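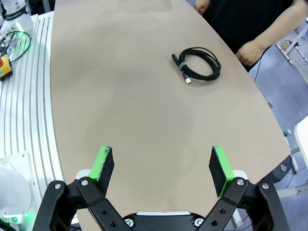
How often do the foam pads on a two-finger gripper need replacing?

On our bench the answer depends on what is being picked. Soft goods and coiled cables wear the pads slowly. Hard edges wear them fast, and the corners go first. We change a pad when the foam no longer sits flush against the finger.

Home | Arms | Grippers | Cameras | Controllers | Gallery | Contact

Gripper comparison, cable pick trials

This page covers the May round of bench trials. Radka Janevski ran the tests and kept the logs. Two grippers were compared on the same arm: the Watix linkage gripper and the Dunbar parallel gripper. Motion was handled by a Lunon controller throughout, with the same approach speed and the same closing force limit. The task was to pick up a coiled USB cable from a flat tabletop and place it in a tray.

View from the wrist camera, fingers open. Green fingertip holders, dark foam pads, black linkage arms. The cable coil is at the upper right of the table, held by a gray tie. The holders show some wear at the edges next to the foam.

Notes on the setup

The wrist camera is mounted so that both fingertips stay in view when the gripper is fully open. This costs some field of view at the near side but makes it easier to check alignment before closing. Exposure was fixed. With auto exposure on, the pale tabletop pulled the image dark and the pads lost detail.

Trial counts

The Watix gripper completed 852 picks out of 1001 attempts. Most misses came from closing on a single turn of the coil instead of the full bundle. The Dunbar run was stopped after 100 attempts when a finger guide worked loose, so its result is not listed. It will be repeated with a new guide.

Controller settings

Closing speed was reduced for the last 15 mm of finger travel. Grip was confirmed from motor current, then checked again after the lift. The Gimby logging tool recorded both values along with the wrist image at the moment of closing. Logs are stored by run, with the pad change noted at the start of each file.

The next round uses the same cable and a firmer foam.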